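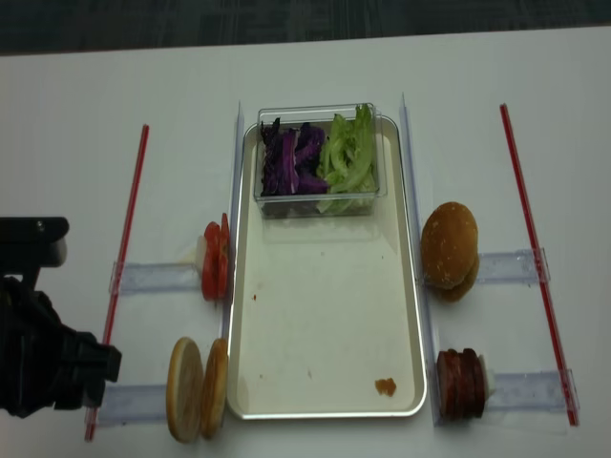 December, burger rig, started 9.40

Picked up where Vikas left off. The running count on the Hustside sheet says 1,592 demonstrations, of which 1,029 are marked usable. I don't believe the second number. Usable according to whom? Raíssa marks anything where a bun ends up in the tray. Vikas marks anything where he didn't have to touch the holder afterwards. Those are different tests and they share one column. Until we write down a rule I'm treating the 1,029 as a ceiling.

Layout as per Girish's drawing: tomato and the flat bun halves on the left, whole bun and the sausage slices on the right, cabbage and lettuce at the far end of the tray. All the round things stand on edge in the clear holders so the fingers can come down either side. Fine for us. I keep saying that no kitchen on earth stores buns this way, and Girish keeps saying that isn't this month's problem.

Did the bun halves by remote control first, left arm only. Seven tries, four I would keep. Two of the bad ones were me: I closed too early and pinched the rim. On the third I had hold of both halves and didn't realise until the lift. The wrist view is what I was steering by, and it gives you next to no sense of how deep the fingers are. You learn to judge it by where the rail sits between them. Worried the policy will learn exactly the same trick and then fall over the first time someone nudges a holder. 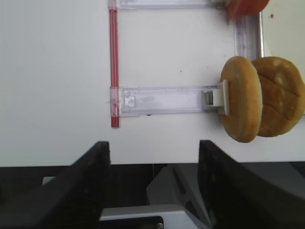 Ravindra's opinion is that we should drop the remote handles and guide the arm by hand for this step. Tried it after tea. It is smoother, I'll give him that, and I stopped pinching. But my own hand and sleeve are in the overhead view for most of the approach, and I don't fancy training on a picture that has a forearm in it which won't be there at run time. He says mask it out. I say who is going to do the masking. Left it there.

Things that bother me, in no order:

The clear plastic. Rails, holders and vegetable tub are all see-through, and the edges come and go with the light. The red rods are the only bit of the rig I'd trust as a landmark, and they are only lying on the table.

The buns. They change shape as the session goes on. A bun that has been squeezed a dozen times is not the bun we started with, and the log has no field for it. Archana wants a fresh one every so many tries. Agreed in principle, need to know who pays.

The clip beside the bun half. It holds the thing upright, but it also means the robot has never had to cope with a leaning bun. The Bisht people will ask about this at the demo and I'd like an answer other than "please don't lean it".

Wiped nothing down between tries, so there are crumbs and a sauce smear in the tray. Raíssa thinks a bit of mess is good for variety. Possibly. It is the same smear each time though, so I'd call it a constant.

To do: agree what usable means. Re-mark a batch blind, me and Vikas separately, and see how far apart we are. Ask Girish whether the rods can be taped. No more talk of adding the lettuce until the bun step works from more than one start position.

Left the arm powered, handles back on the hook.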